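Setting up the laundry cell so the arms can reach everything

I look after the two-arm laundry cell at Buststead, and over the winter I've had to set it up from scratch more times than I'd like. Sena Asamoah asked me to write the routine down before she starts her own in January, so this is my version. Posted 2018-12-27, and I'll fix it as people tell me what I've missed.

Start with the washer, before you even power the arms. Push it back to its marks and rock it by the top corners. If it moves at all, level the feet now! A washer that walks a little during a spin will ruin every saved position you've got, and you'll spend the afternoon blaming the wrists (I did).

Next comes the basket. I put it square to the front of the machine, long side facing the door, and I leave it empty for the whole setup. Then swing the door by hand through its full travel and make sure it clears both arms in their rest pose.

Now power up and run the home routine, Renthorpe script first, then the camera check. You want the basket rim and the whole door in the head camera's view, with both fingertips showing at the bottom.
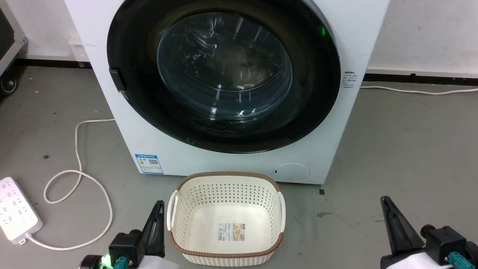
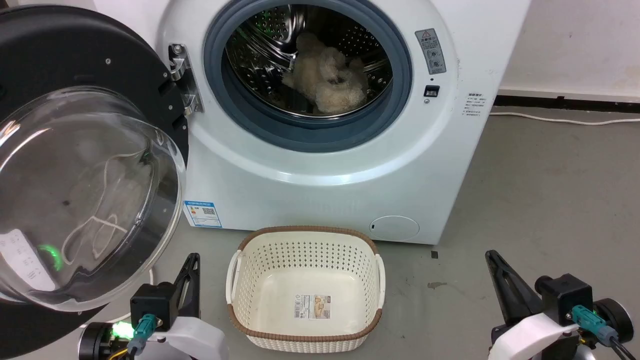 Once the view is good, teach the door. I save 2 poses for it, one at the latch side and one with the door all the way open, and I jog between them at the slowest speed with my hand on the stop button. Keep the fingertips off the glass. If you hear a scrape, back out and re-teach the first pose – don't try to nudge the second one to make up for it.

Then the drum. Go in along the center line and stop short of the back wall. The rubber gasket is forgiving but it does grab at a finger that comes in at an angle, and Chiến Võ showed me a trick for that: close the gripper fully before entering and open it only once you're inside. I haven't torn a gasket since.

Upkeep is pretty light. I wipe lint off the fingers every 10 loads and push each wrist connector home while I'm there. We replaced the finger pads at 2,407 cycles, though I'd swap them at 2,000 next time, as the grip on towels had been getting sloppy for a while.

Last thing, save your poses under a new name every time. I overwrote the good Jornell set once and had to teach the lot again.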